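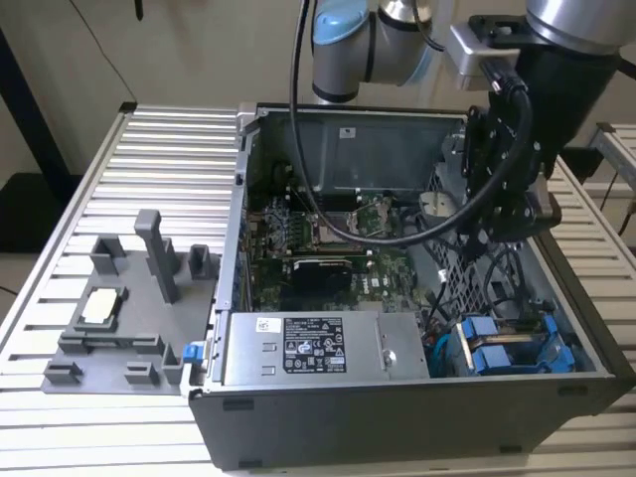 FACILITIES AND IT

Desktop replacement: what to do before your collection slot

The January round of desktop replacements covers 177 machines on the Grillstead site, mostly in Accounts, Purchasing and the second-floor drawing office. Hitberg will collect the old units in batches of 18. Your batch number is on the sheet posted by each department printer.

Files saved to the network drive need no action. Files on the local disk, including anything on the desktop or in Downloads, will not be copied. Move them before 4 p.m. on the working day ahead of your slot. Mail archives larger than 300 MB should go to the Esitell share, where each user has a temporary folder with a 400 MB limit. If your archive exceeds that, write to Khalil Kassab and he will raise the limit for your account.

Leave the tower, power cord and keyboard at the desk. Monitors stay in service. Remove USB sticks, security keys and discs. Label any personal equipment with your name, or it will be treated as company property and recorded on the disposal list.

Drives are removed and wiped individually, and the serial number is logged against the asset tag. A drive that fails the wipe is shredded. Memory from the newer units is tested and kept as spares for the drawing office, where Weidong Long has asked for additional modules for the plotting stations. Cases, boards and power supplies go for material recovery.

Two exceptions apply. The label-printing PC in Shipping stays in place until the Daneshvar driver has been tested on the new build. The machines in the training room move in the last batch.

Requests to change a slot go to Darius Lungu by noon on the day before collection. Include the asset tag from the back of the tower.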